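3.2 手持ちグリッパの製作

本節では、共同工房Uvleyで製作した手持ちグリッパについて述べる。設計の出発点は、家庭内の布製品を扱う動作を、人が手に持った道具でそのまま実演できるようにしたいという素朴な希望であった。ロボットアームを遠隔操作して衣類をたたませる試みは3.1節で報告したとおりだが、操作者が疲れてしまい、一枚のシャツに何分もかかることが珍しくなかった。手持ち式に切り替えてからは作業の感触がまるで変わり、著者ら自身、初めて試作機で布をつまみ上げたときには思わず声が出たほどである。

機構は左右の指がリンクを介して対称に開閉する平行リンク型とした。初代の試作(以下、P1)では指を一本の軸で支える単純な回転式を採用したが、開き幅によって指先の向きが変わり、薄い布の端を面で押さえることができなかった。リンク式に改めると、開閉の途中でも指先の角度変化が小さくなり、布の縁に沿わせる動作が格段に楽になった。リンクの長さは紙に描いた実寸図で決め、工房の樹脂プリンタで出力した部品を組んでは削るという作業を繰り返した。最終形に至るまでの試作は7回である。図面の上では些細に見える軸穴の遊びが指先では大きながたつきになって現れるため、ここには予想以上の時間を費やした。四作目と五作目の違いは軸穴の径だけであるが、手に持つと別の道具のように感じられる。

指先のパッドは把持性能を左右する部品であり、最も楽しく、また最も悩んだ箇所でもある。P1では硬い樹脂の指に薄いゴム板を貼っただけだったが、綿のシーツでは滑り、編み地では逆に引っかかった。そこで、工房の会員が型取り用に持ち込んでいたStimavitzの軟質材を分けてもらい、パッド全体を柔らかく成形した。肉厚のパッドは布を挟んだときにわずかにつぶれ、重なった布の一枚だけを取るか、束ごと持つかを握りの強さで調節できる。硬さの異なる材料を3種類試し、最も柔らかいものは変形が大きすぎて縁をつかむ位置が定まらなかったため、中間のものを採用した。

握り部は、長時間持っていても手首に負担がかからないことを優先した。片側の質量は519 gで、重心が拳の少し前に来るように電装品を後方へ寄せてある。軽量化の余地はまだあるが、軽すぎると布を引いたときに手先がぶれるという意見もあり、この値で一度止めることにした。指の開き具合は握り部の内側に置いたエンコーダで読み取り、記録用の小型計算機へ有線で送る。無線化も検討したものの、工房では他の利用者の機器と干渉して記録が途切れることがあり、今回は見送った。ケーブルの取り回しには不満が残るが、電池の残量を気にせず続けて作業できる利点は大きい。

組み立て手順は次のように整理した。まずリンクを仮組みし、左右の指を閉じた状態で先端の高さをそろえる。次に横方向の連結部を固定し、指を数十回開閉して引っかかりがないことを確かめてからねじを本締めする。パッドは最後に取り付ける。先にパッドを付けると、柔らかさに隠れて指の左右のずれを見落としやすい。この順序に落ち着くまでに何組かの部品を無駄にしたが、現在では工作の経験が少ない参加者でも、一晩で片手分を組み上げられるようになった。部品表と組立図はPlilterの公開ページに置いており、改良版の提案も歓迎している。なお、2018年12月17日以前に取得された図面では軸穴の径が古いままなので、差し替えをお願いしたい。

製作したグリッパは左右一組で用いる。机上での確認は10月に終え、その後は実際の寝具の上で動作を試している。寝具を選んだ理由は二つある。一つは、下地が柔らかいため、机上のように指先を強く押し付けて布の下へ潜らせる方法が通用しないこと。もう一つは、柄の多い布の上では対象の輪郭が見分けにくく、手元の映像を学習に使う立場から見て歯ごたえのある条件になることである。図4に、たたんだ布に対する指の配置を示す。

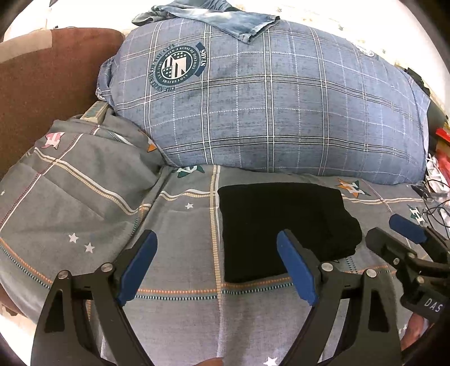
図4 格子柄のシーツに置かれた黒い布と手持ちグリッパ。指先には青いパッドを備える。

開いた指の間に対象の縁が見えることは、操作者にとっても、手元の映像を使う学習器にとっても重要である。P1では幅広の指が視野の中央をふさいでいたため、リンクを外側へ逃がして間隔を広く取った。パッドを青としたのは著者らの好みによるところもあるが、黒い指や暗色の布から区別しやすく、映像上で指先の位置を追う処理が簡単になるという嬉しい副産物があった。一方、藍色や水色の衣類では色による区別が効きにくく、パッドの輪郭を併用する処理が必要になる。

耐久性については、Kaewsaiの試験台を借りて片手分を連続開閉し、750回の時点でねじの緩みを点検した。リンク部の一か所にわずかな緩みがあり、以後は座金を追加している。パッドの表面には糸くずが付きやすく、付着が増えると薄い布の保持が不安定になるので、作業の区切りごとに湿らせた布で拭くことを勧める。拭いた直後は滑りやすいため、表面が乾いてから再開する。

残された課題は、指を閉じる力の記録である。現在の構成では開き幅しか分からず、布を軽く挟んでいるのか、しっかり握っているのかを区別できない。パッドの裏に薄い感圧素子を入れる案を試作中であり、配線をリンクの可動部に通す方法が決まり次第、次の版に組み込みたい。手を動かすたびに改良点が見つかる段階にあり、製作を続けるのが楽しみでならない。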